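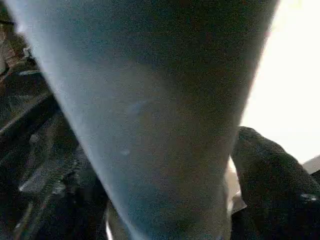 Angeliki Triantafyllou

Lindeck Trust opens second round of grants for village halls

Community halls across the Skekow valley can now apply for help with repairs, heating and access works under the second round of the Lindeck Trust's Halls Fund. Applications opened this month and will close at noon on the last working day of July.

The fund was set up to support small halls that are owned or run by local people and that find it hard to raise money for building work. In its first round it paid for a new roof at Darmont Hall, where the main room had been closed each winter on account of leaks, and for a level entrance and accessible toilet at the Mulligan Institute.

Under the second round, halls may apply for one of two kinds of award. Small works awards will cover jobs such as rewiring, window repairs, insulation and the replacement of worn-out kitchen fittings. Main works awards are meant for larger schemes, including roofs, floors, extensions and full heating systems. A hall may hold only one award at a time, and work that has already begun cannot be funded.

Imtiaz Wijesinghe, Chair of the Lindeck Trust, said: "Halls are where people in this valley vote, learn to dance, give blood and hold their wedding parties. Many of the buildings were put up by public subscription and have been kept going on very little ever since. We are pleased to be able to open the fund again and we would like to hear from halls that have not applied to us before."

The Trust has made a number of changes following comments from first-round applicants. The form has been shortened and no longer asks for audited accounts from halls with a low yearly income. Applicants seeking a small works award will need to send two written quotations where the earlier rules asked for three. Payments will be made in stages as work goes forward, so that halls do not have to meet the whole bill themselves and claim it back later.

Surveys may also be paid for in advance. Several halls told the Trust that they could not apply in the first round without a proper report on the state of the building, and that they had no money to pay for one.
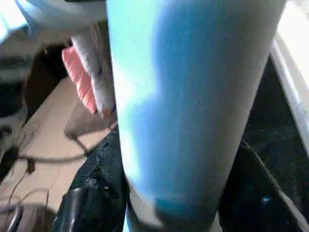 Halls in this position may now ask for the cost of a survey before making a full application, and a decision will normally be given within three weeks. An award for a survey does not commit the Trust to paying for the work that the survey recommends.

Darmont Hall reopened its main room last autumn and has since brought back its lunch club, its film evenings and a weekly class for parents with young children. More than 200 people came to the reopening supper.

Jabari Nyanda, Secretary of Darmont Hall, said: "We had buckets on the stage for four winters. The grant paid for the slates and the timber, and the Trust's building adviser helped us to choose a contractor and to understand what we were signing. I would say to any hall thinking of applying that they should ring first and talk it through."

Advice will again be given by Ryszard Kubiak, the Trust's building adviser, who will visit halls on request until applications close. Visits are free of charge and do not affect the outcome of an application. Halls in listed buildings are asked to get in touch early, as consent may be needed before work can be approved.

All applications will be read by the Trust's grants panel, led by Erick Laizer. The panel will look at the condition of the building, the range of groups that use it and the plans for its upkeep once the work is finished. Halls that were turned down in the first round are welcome to apply again and may ask for written comments on their earlier form.

Application forms and guidance notes can be obtained from the Trust's office in Skekow or by post. Large print copies are available.

Notes to editors

The Lindeck Trust is an independent grant-making charity working in the Skekow valley.

The Halls Fund is open to halls, institutes and reading rooms that are available for hire by the general public. Schools, licensed premises and places of worship are not eligible, although a separate hall belonging to a place of worship may apply.

Interviews with Imtiaz Wijesinghe and Erick Laizer can be arranged through the Trust's press desk.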